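**Datau puts the "two-minute seat" on show in Porkham. Bring a pinch of salt.**

Thursday, September 22, 2022

PORKHAM - Bathroom supplier Datau opened the doors of its Porkham fitting room to the trade this week, promising that its new toilet seat and lid can be taken off, cleaned under and put back by anybody in two minutes. The company says the time has been checked over and over. What it has not said is who did the checking.

The seat, sold under the name Skendex, is meant for homes and small hotels. According to the leaflet handed out at the door, staff ran 1133 removals and refits between April and the end of summer, and the two-minute figure is an average of those. Asked whether any of the people timed were first-time users, a Datau representative said the full results would be published "in due course." The same answer was given in April, when the product was announced.

Tania Herath, who manages cleaning for a group of rental apartments and has 60 bathrooms on her books, came to see for herself. She was not bowled over.

"I like that they're thinking about the part where the dirt goes," she said. "But every seat I've bought in ten years was supposed to be easy. Then one hinge gets stiff and you're down on the floor with a screwdriver. I'd want to see one after a year in a rental."

Her other complaint was weight. Large oval lids look good in a showroom, she said, but her crews lift and close them dozens of times a day, and the leaflet gives no weight for the lid at all. It does give a lot of room to the shine.

Then there is the price. Datau would only say that the Skendex will be "in line with the premium market." Wei, a rival supplier whose own removable seat came out last year, has sold 2689 of them by its own count, and its leaflet makes almost the same promise about time. Neither company has put its seat through an outside test, and neither would say whether it plans to.
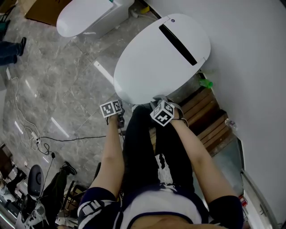
*Both hands on the rim of a white oval lid in the fitting room. A second toilet stands on flattened cardboard.*

Visitors were free to handle the units but not to time themselves, which seems a strange rule for a product sold on speed. A request to try a full removal with a watch running was turned down on the grounds that the room was too busy. There were five visitors in the building when that was said.

The bigger question is whether buyers want this. People who clean their own bathroom mostly wipe around the hinges and move on. Hotels have crews with a routine, and a new fitting means new training - a cost the leaflet leaves out.

Orders open next month, with a first run of 2197 seats. Datau says spare hinges will be kept in stock but has not set a price for them.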